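Print this page | E-mail this page

Workshop Notebook – Fludville
Reading time: 1 minute

The gray three-drawer cabinet was brought back into service this morning after its repainting in March. It is to remain in the Bekier bay as a general work surface and small-parts store. The top measures 60 cm along the front and was wiped down before use. Inventory tag 724 has been transferred to the new register; the old Sisetti tag is void.

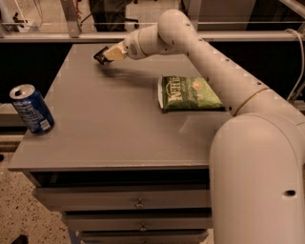
Mon 3 April – entered by Elīna Hunt

The drawers are assigned as follows. Top: hand tools in daily use. Middle: fasteners, in the labeled Rebane trays. Bottom: cloths, tape and spare handles. Each drawer keeps its single metal handle at the center. The replacement handles ordered in March did not match the screw spacing and will be returned.

Drink cans are to be cleared from the tabletop at the end of each session, the blue one included. An open can beside unsealed fasteners has already cost us a box of 200 washers, and the supplier's next delivery is 28 days out.

Ott Tamošiūnaitė has asked whether the top should receive a rubber mat. My view is that the smooth surface is easier to keep clean – a mat would also hide small screws. Left open until he has tried the cabinet for a week.

Still to do: level the feet, oil the middle runners, copy the drawer list to the inside of the bay door.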